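Workshop notebook, Mersha cell
18 March 2020

Good day at the bench, so I'm writing it all down before I forget the order I did it in.

Started with the right gripper. Chaltu had left a note on Monday's sheet that it was closing late on thin things, and she was spot on. On a block it looks perfect. On anything the thickness of a paperback the finger comes in, hesitates, then snaps the last bit. I took the cover off, cleaned the slide, put it back, no change at all. Took it off again and found the grub screw on the finger carrier had backed out by half a turn. Half a turn! Nipped it up, thread lock this time (the blue, NOT the red, whoever moved the red to the front of the drawer please move it back). Ran 400 open and close cycles with nothing in the jaws while I had lunch, and the mark I'd scribed across the screw head was still lined up afterwards. Very pleased with that.

Did the left one as well while the tools were out. Its screw was tight. I've marked it the same way so we can check both at a glance.

Then the bit I'd been looking forward to, which was getting the simulated cell to agree with the real one. Meron and I have been chasing this since January. The Skondent model had the fingers at the length on the old drawing, and we changed to the longer ones when the new pads came. So every grasp in the simulator was being planned for a finger we no longer own. I measured both fingers three times with the good calipers, typed the new length in, reloaded, and the pinch point landed where I wanted it first go. I made a noise. Biljana came in to see if I was all right.

While I was in the file I found the friction value for the pads was still the default. Put in the one Damián worked out on the tilt board. Books now stay put when the wrist rolls; before, they slid round the corner of the finger like a door on a hinge. Kept the old file as fidov_old in case I've been too clever.

Test set is 36 grasps, all single objects, right hand only, left hand parked low. Corner grasps are the interesting ones because there's so little to hold and the weight is all out to one side. First pass this afternoon dropped 2, both on the heavy hardback with the slippery jacket, which I half expected. Didn't drop a single paperback. Last week we were losing those all over the floor.

Seed for the run was 3124 if anyone wants to repeat it. Please use the same one, otherwise the start poses move and we can't compare.

Things I noticed and haven't dealt with:

The wrist cable on the real arm is rubbing where it passes the second clip. Only the outer sleeve so far. Liya has some spiral wrap, I'll ask her.

Closing force reads slightly high on the right after the screw was tightened. Could be the zero. Re-zero cold, first thing, before anyone warms the arm up.

The pads want wiping before each session. I've put the cloths in the Stuno box on the shelf. Dry cloth only, the cleaner makes them shiny and then they're useless for a day.

The simulator still lets the parked hand sit lower than I'd allow on the real arm. Needs a floor limit in both places with the same number in it. Meron, can we do this together? I don't trust myself with the signs.

Tomorrow: cable wrap, zero, then the same set again on the left hand. If the left behaves as nicely as the right did today I want to try handing a book across from one to the other, slowly, with a finger on the stop button.

Corner grasp on the Richard Bachman, right hand, up off the floor by the wall:
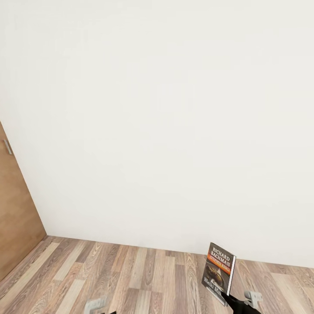
3 min read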